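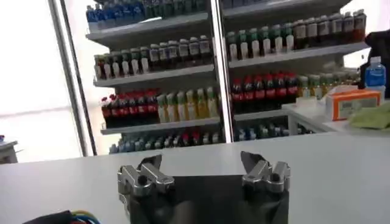 I've wanted a machine to put my groceries away since I was a kid, so of course I keep asking whether we're there yet. March 2019 and my answer is still "sort of, if you're patient."

Stocking drinks sounds like the easiest chore going. Bottles are all more or less the same shape, they stand up by themselves, and they go in rows! But then you think about squeezing one more into a row that's already packed tight, or picking out the one with the green cap and leaving its neighbors standing – and suddenly my teenage summer job at the Medside corner store looks pretty skilled. I could face a shelf in 11 minutes and daydream the whole time.

I'd give a robot the bottles before I'd give it my laundry, though. A bottle keeps its shape when you grab it. A dish towel is different every single time you drop it (mine are, anyway). So my bet is drinks first, dishes next, and I'll be folding my own sheets for a good while yet.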